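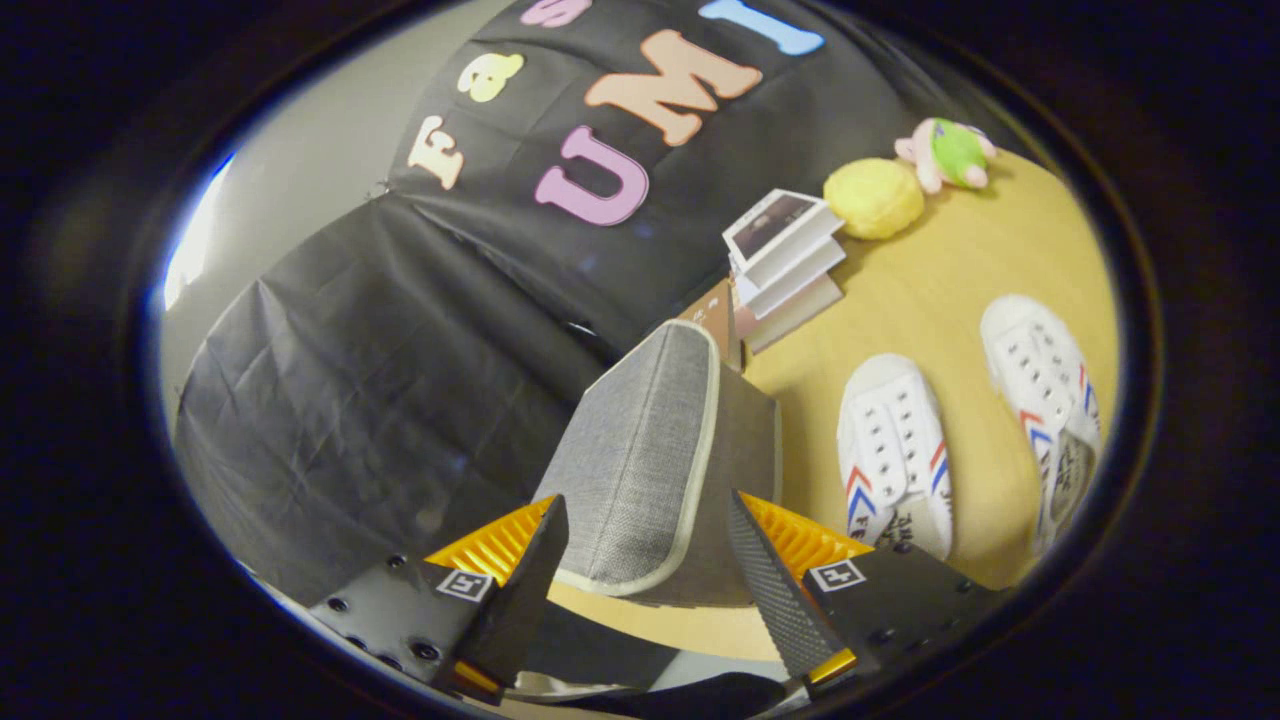
Slide 1. Grey woven fabric with cream piping; foam letters on black cloth.

Soft Furnishings and Display Cloths in Public Rooms
Speaker notes, Teresa Arruda, Room Services, Calado Libraries
Delivered to branch staff at the February training session

Leave the title slide up while people find seats. Handouts are on the side table. The session runs to the morning break at 10:30 and questions are taken at the end.

Opening

Good morning, and thank you for coming in ahead of opening time. I would like to acknowledge my colleagues Joana Rebelo and Ilídio Rocha, who prepared the handout and the care sheets, and the branch staff at Ulen, who tested both.

The subject this morning is cloth. Every branch has a good deal of it: covered boxes, floor cushions, bench pads, curtains, and the display cloths that go up and come down with each program. Shelving has a maintenance schedule. Carpets have a contract. The smaller fabric items have, until now, been left to whoever noticed them, and the new room standard brings them under the same care as everything else.

Point to the slide. Two kinds of item are on the screen. The grey piece is a fabric-covered block with rounded edges, trimmed in pale cream piping. The black cloth behind it is a backdrop with pastel foam letters pinned to it. I will take covered pieces first and display cloths second, and the letters will come in with the cloths.

Covered pieces: weave

A woven cover behaves differently from a printed or coated one. Colour sits in the yarn, so light wear shows less, but the weave holds crumbs and grit. Please vacuum with the soft brush attachment and go along the weave in one direction. A stiff brush raises the surface and the patch will look paler than the rest.

Grey has become the standard choice for new orders across the region. It sits well beside the older furniture and a replacement from a later batch is less likely to stand out. Branches that prefer another colour may still request it through Mafalda Azevedo in purchasing. The form has a line for it.

Pause here. The Gresine branch usually asks about its green bench pads. They may be kept until they wear out.

Covered pieces: piping

Piping is the cord-filled trim that runs along a seam. It gives the edge a clean line and takes the rubbing that would otherwise fall on the main cover. Pale piping against a darker cover looks very smart on delivery. It is also the first part of the piece to show handling, particularly along the top edge and at the corners.

The care sheet sets out the following:

Wipe piping on its own with a damp white cloth. Coloured cloths can leave dye.
Work in short lengths and blot dry before moving on.
Do not use the upholstery spray on piping until it has been tried on the underside.
Where the cord is showing through, tag the piece and send it in. Please do not trim loose threads level with the seam.

Rounded edges deserve a word. A rounded edge is kinder to small children and we ask for it in all family areas. The piping on a curve is under more strain than the piping on a straight run, and any splitting will generally begin there. Run a thumb along the curves when you do the monthly check.

Covered pieces: boxes and cushions

The standard makes a distinction between a piece that holds things and a piece that people sit or lean on. From across a room they can look much alike. They are recorded separately and they are cared for separately.

A storage box with a fabric cover has a stiff wall under the cloth, usually board, and it must be kept dry. Surface cleaning only. Pressing on the side will tell you whether the board has gone soft. If it has, the box is retired even when the cover is in good order. Covers in good order go to Lurdes Valente at the repair room, who will use them for patches.

A firm cushion has a foam core. Check for a zip before cleaning. If there is one, the cover may be removed and washed according to its label; if the label is gone, treat it as cold wash and dry flat. Covers should go back on fully dry. Last winter Tiretti returned a set of covers to their cores the same afternoon they were washed, and the cores had to be replaced.

Neither kind should be stacked higher than a seated adult's shoulder. Please stand them upright where the shelf allows it, with the piping clear of the shelf lip.

Ask the room: does anyone have pieces they cannot place in one group or the other? Take two or three answers, no more. Ilídio will note them down.

Display cloths: hanging

Next section. Keep the slide where it is.

Black cloth is the most useful backdrop a branch can own. Pale letters read clearly against it from the back of a room, and it hides the pinboard, the old tape marks and the light switch that was painted over. Our cloths were bought over several years and they are of different weights. The heavy ones hang in folds under their own weight. The light ones crease in storage and keep the crease.

There has been some discussion of how flat a cloth ought to be. The position in the standard is as follows. Loose folds are acceptable for story time, craft sessions and any display that will be up for less than a week. For exhibitions, award evenings and anything that will be photographed by the press, the cloth should be steamed on the rail the day before and pulled taut at the lower corners. Staff time is limited and it should go where it will be seen.

Hang from the top edge only. Cloths that have been fixed at the sides pull out of shape and are difficult to fold afterwards. Use the rail clips supplied. Drawing pins through the hem are not permitted at Ulen or Gresine, where the walls were replastered last year.

Display cloths: letters

Foam letters are light, inexpensive and easily cut, and they come in soft colours that suit a children's room. They also tear at the pin. The following practice has served the branches well:

Pin through the thickest part of the letter, away from the edge.
Use the same hole when the letter is used again.
Place the first and last letters of a word, step back to the door, and then fill in between.
Upper and lower case may be mixed for family programs. For all other displays please keep to one style.
A letter set at a slant is a matter of taste. A letter that has swung round on a single pin is a matter of maintenance and should be straightened at opening.

The last item drew a smile at the trial session and may do so again. Allow it, and go on.

Pins are to be counted out and counted in. The tin holds 100, and the number returned is written on the lid. This applies whenever children under school age use the room, and it is the one part of the standard that branch managers are asked to sign for.

Store letters flat between sheets of paper, in the shallow drawers. Pale foam picks up colour from newsprint, so plain paper is needed. Letters left on a cloth that is then folded will take a bend, and it does not come out.

Display cloths: cleaning

Black cloth shows lint, chalk and dust before anything else. A lint roller is sufficient between programs. Wash once a season, inside out, cold, and separately from everything else. Joana has asked me to repeat the word separately.

After washing, hang the cloth full length until dry. Fold in thirds along the length and then roll. Rolling takes a little longer than folding and saves most of the steaming.

Records

The furnishings register now has a page for fabric items. Each covered piece and each cloth has a line of its own, with the room, the condition and the date of the last check. Letters are recorded by the set. The budget for replacements is $1000 per branch for the year, and requests against it will be considered in the order in which they are received. A photograph of the damage should be attached. Please take it in daylight, close enough for the weave and the seam to be clear.

Checks are monthly and are due on the 7th. Where a branch has more than one public room, the rooms may be done in turn.

Questions

Allow the remaining time. Points raised at the trial session, with the agreed replies:

May volunteers do the monthly check? Yes, with the care sheet in hand. A staff member signs the register.

Can pale piping be dyed darker once it has marked? The repair room does not offer this. Lurdes can replace the piping if the cover itself is sound.

Who pays for cloths lent between branches? The borrowing branch pays for cleaning. Wear is shared.

Is there a preferred height for letters? The bottom of the lowest row should clear the head of a seated adult. In the Tiretti activity room the rail is fixed low, and the word should go on a single line there.

Should older covers without labels be thrown out? No. Send one from each set to the repair room for testing and keep the remainder in use.

Before closing, remind everyone to collect a care sheet and a lint roller from the side table, and to return the sample swatches to Mafalda.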